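Plikell: Two-Handed Handling of Film-Wrapped Cylinders with Hand-Held Grippers

Final Project Report
Automation Design Course, Staltden Technical College
Submitted by Sawsan Shboul and Leif Mikkelsen

Abstract

This report documents the Plikell project, carried out over one term in the automation laboratory in Cheema Hall. The aim of the project was to record human demonstrations of two-handed handling tasks with a pair of hand-held grippers, and to determine which of the resulting recordings were suitable for training a control policy at a later stage. The objects selected were long cylinders in shiny plastic wrapping. These objects roll easily, reflect light strongly, and are wider than many of the items used in earlier course projects. Almost 950 demonstrations were recorded, of which 548 were accepted after review. The main causes of rejection were loss of camera tracking, incomplete grasps, and one gripper blocking the view of the other. The report describes the equipment, the recording procedure, the review process, and the changes made during the term.

1. Background

Students in the Automation Design Course have built and tested parallel grippers for several years. Past projects concentrated on a single gripper mounted on a fixed arm, with motions entered by hand as a list of positions. This approach works well for rigid parts in known locations. It works poorly for objects that move when touched, as the programmed positions are no longer correct after the first contact.

Learning from demonstration offers another approach. A person performs the task while the motion of the gripper and the view from its camera are recorded. A hand-held gripper allows this to be done without an arm. The operator feels the contact directly and can correct a poor grasp at once, and the recording station can be set up on any suitable table.

The course had one hand-held gripper at the start of the term, built by a previous group. The Plikell project proposed to build a second unit and to use both together. The proposal was approved on the condition that no robot arm be used during the term and that the project be judged on the quality of its recordings.

2. Objectives

The proposal listed the following objectives.

Build a second hand-held gripper that matches the first closely enough for recordings from both units to be used together.

Write a recording procedure that a student outside the project group can follow without assistance.

Collect demonstrations of three tasks: steadying a cylinder that lies on its side, turning it to face a marked direction, and lifting it from both ends.

Review every demonstration against written criteria and report the reasons for each rejection.

All four objectives were met, although the lifting task is represented by fewer accepted demonstrations than planned.

3. Equipment

3.1 Grippers

Each gripper consists of a handle, a trigger, a pair of sliding fingers, and a camera mount. The operator closes the fingers by squeezing the trigger, and a spring returns them to the open position. The brackets are plastic and are joined with screws, so that a damaged part can be replaced without taking apart the entire unit.

The second gripper was based on the drawings left by the previous group. Two changes were made. The mounting bracket was thickened after the first print flexed under load, and the cable outlet was moved away from the trigger. In the original position, the cable pressed against the operator's fingers whenever the handle was turned inward, as it must be when both hands work on the same object.

3.2 Finger pads

The original finger pads were smooth. In early tests they slid along plastic film when only one finger was in contact. A textured pad was designed and gave better control during the steadying and turning tasks. The textured pads did not improve the lifting task to the same degree. When the film itself was loose, it shifted over the object beneath it, and no change to the pad surface could prevent this.

3.3 Recording station

The station was set up on a white table against the laboratory wall. A plain surface was preferred so that the object would stand out clearly in the camera view. The disadvantage of this choice became apparent in the second month: with so few visible features on the table, the tracking software sometimes lost its position when a gripper was held low and still. Keeping some of the background beyond the table in view during recording reduced this problem considerably.

Lighting required more attention than expected. The ceiling lights produced long bright streaks on the wrapping, and the streaks moved as the object rolled. Diffusing panels were borrowed from the Seltden workshop for a trial, and they reduced the glare. The group decided to record part of the set with the panels and part without them. A policy trained only under soft light would be likely to perform poorly in an ordinary room.

4. Recording Procedure

The procedure below was posted at the station and was followed in all sessions after the first month.

Check that both gripper batteries are charged and that the lenses are clean.

Start the recording software and confirm that both cameras appear in the preview.

Hold the two grippers over the calibration sheet, close both sets of fingers fully, and open them again.

Place the object on its side on the table. Vary the position and the direction of the end face between demonstrations.

Begin with both grippers raised and clear of the object. Perform the task at a steady pace.

Return both grippers to the raised position before stopping the recording.

Enter the task name, the operator, and any remarks in the log.

Sessions were limited to 40 minutes. The grippers are not heavy, but holding both of them above a table is tiring, and the review of early sessions showed that motions became hurried toward the end. A student who had reached the limit exchanged places with the student keeping the log.

5. Review of Demonstrations

5.1 Criteria

A demonstration was accepted if it met all of the following conditions: the task was completed, tracking was continuous for both grippers, the two recordings were aligned in time, and the object remained at least partly visible to one camera throughout. Both authors reviewed each demonstration separately. Where they disagreed, the demonstration was watched again together, and it was rejected if no agreement could be reached.

5.2 Findings

Of the almost 950 demonstrations recorded, 548 were accepted. Loss of tracking was the most common reason for rejection and occurred chiefly in the first month. Incomplete grasps were the next most common reason. These were frequent in the lifting task, where the operator often closed one gripper before the other was in position, causing the cylinder to turn away from the open fingers.

Blocked views formed a smaller group, but they were the most difficult to correct. A long object that lies across the table extends behind the operator's own gripper finger, and the camera on that gripper cannot see the hidden portion. The second camera usually covers the missing area, provided the two grippers approach from different sides. When both approached from the same side, neither camera recorded the contact clearly. The written instructions were amended to require an approach from opposite sides wherever the task allowed it.

5.3 Differences between operators

The demonstrations performed by the two authors differed in a consistent way. Ms. Shboul normally placed one fingertip against the object to stop it from rolling before moving the other gripper into position. Mr. Mikkelsen moved both grippers together and relied on closing them at the same moment. The first method was slower and produced fewer rejections. Both methods were kept in the accepted set and are labeled in the log, so that a later group may train on either one or on both.

6. Problems Encountered

The clocks of the two recording units drifted apart during long sessions. The difference was small, yet it was enough to make a contact appear in one recording before the motion that caused it appeared in the other. The units were synchronized at the start of each session in the first month and before each block of demonstrations from then on.

A trigger spring in the older gripper weakened and had to be replaced. Demonstrations made shortly before the replacement show slow opening of the fingers. They were accepted only where the release of the object was not part of the task.

The object wrapping also changed with use. Creases formed where the fingers pressed most often, and labels began to lift at the corners. Objects were exchanged when the film tore, but creased film was considered acceptable, as it resembles the condition of goods that have been handled in storage.

7. Steadying Task

The steadying task is discussed separately as it produced the most consistent results and forms the first part of both other tasks. The cylinder lies on its side without support. One gripper applies light contact from above while the other remains open and is brought to a position with a finger on either side of the object. Pressing near the upper edge was found to be effective, provided the force was directed toward the table. Pressure applied further around the curve caused the object to roll.

Figure 1. Fingertip contact on the upper edge of the wrapping, near the red stripe, with the fingers of the other gripper open.

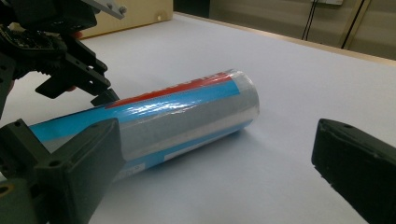

8. Recommendations for Future Work

The accepted demonstrations should be used to train a policy for the steadying task before the turning and lifting tasks are attempted. Additional lifting demonstrations should be collected with the revised approach instructions. The next group is also advised to fit a shared clock signal to the two recording units before beginning any new sessions.

The recordings, the session log, the review sheets, and the bracket drawings have been placed in the course archive under the project name. Requests for access should be directed to the automation laboratory in Cheema Hall.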